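4.3 Applying the guideline to our own bench

The Garndale Guideline for Small Manipulators in Shared Teaching Spaces has 62 clauses. Our supervisor, Radomír Sýkora, asked us to work through all of them and report which ones changed what we did at the bench. I went in expecting a useful document. I came out with a shorter list than I had hoped for.

First, the scope. The guideline was written for light assembly cells and later stretched to cover teaching labs, and the seams show. Clause 14 asks for a "designated operator" but never says whether that person may also be the one writing code. In our group of two, that matters. We decided the operator keeps a hand near the stop button and does nothing else, which is stricter than the text and slower, and I would argue it is the only sensible reading.

Second, the checklists. The pre-run form has 96 tick boxes. Räsänen, my partner on this project, timed herself filling it in and by the second week was finishing before I had plugged in the controller. A form you can complete without looking at the robot is a record of somebody owning a pen. We cut it to 7 items, all of which need you to touch or move something: press the stop, check the cable clamp, jog each joint, and so on. The Brinodden lab at Cillville uses a similar short form and we borrowed their layout.

Third, speed limits. The guideline sets one ceiling for all free motion and leaves everything near the workpiece to "operator judgement". Judgement based on what? We found no table, no reference and no worked case. Our arm picks produce out of dishes, and the last bit of travel above the rim is where a bad approach angle would do damage, so a single number for the open air tells us very little.
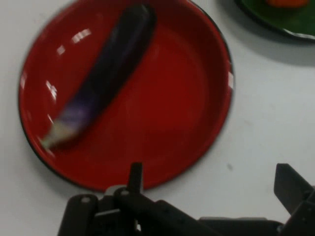 Photo: project team, wrist camera, produce handling task

The approach to the red dish, with the eggplant lying diagonally across it and the fingers open, is the part of the cycle the guideline leaves to us. The eggplant is badly smeared in the picture, so we would not use an image like it to set a grasp point. Clause 31 says vision data must be "of adequate quality". It gives no test for adequate. We wrote our own: if the outline of the item can't be traced by hand on a printout, the image is not used for planning. It's crude — two people will still disagree on some of them — but it can be checked.

Enamel brings up another gap. Glossy dishes throw bright highlights under overhead lights, and the guideline treats lighting purely as a matter of operator comfort. I'd like to see reflective surfaces named as a hazard to sensing in the next revision, due in December.

4.4 What we would keep

The stop-button clauses are clear and we followed them as written. The same goes for the rule on announcing a restart out loud, which felt silly for a day and then didn't. The rest I would treat as a starting draft. Compliance with it was easy to show on paper, and I am not convinced that our paper proves much about the bench.

Section last revised 10 September 2019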